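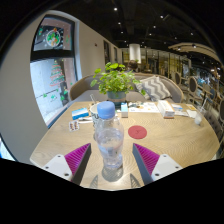

The Smits Reading Room

Notice to Members, Fultomer Lending Library

Members are advised that the book entered in the register as number 2313 has been returned. It was borrowed in January, forty years ago, by a gentleman who gave his address as Dinwood and his occupation as "between positions." The volume is a history of the Drestar canal. It is in good order, apart from one chapter, which has been corrected throughout in pencil.

The Library wishes to state that the corrections are accurate. Mr. Traian Costache, Keeper of the Register, compared them with the canal company's own papers over two evenings and found no error. The printed text gives the depth of the upper lock as 48 feet. The pencil gives the true figure, and adds that the author never went down to look.

The fine, calculated at the rate then in force, exceeds the price of the book. The Library has written to the Dinwood address. The letter came back unopened - the street was flooded when the second basin was dug.

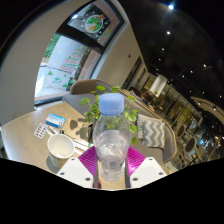 Mrs. Smits objected that no fine could fairly be charged on a book that had come back better than it left. Her objection was entered in the minutes, and the matter was held over to the next meeting.

In the meantime, the volume has been placed on the open shelf. Members have since reported that the pencil notes now extend into the following chapter. The Keeper examined the book on the Wednesday evening and confirmed the report. He locked it in the glass case and kept the key on his person.

By morning a further page had been corrected. The handwriting was the same, and a little hurried.

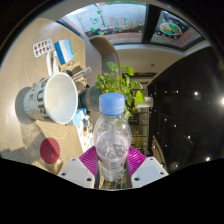 Revised Rules for the Use of Number 2313

The book may be read at the long desk during opening hours. Members shall not erase any note, and shall not write a reply. One member did so, asking where the borrower was now living. The question has been struck out in pencil, and the spelling of "living" corrected to "lying."

A fresh pencil is to be left in the case each night.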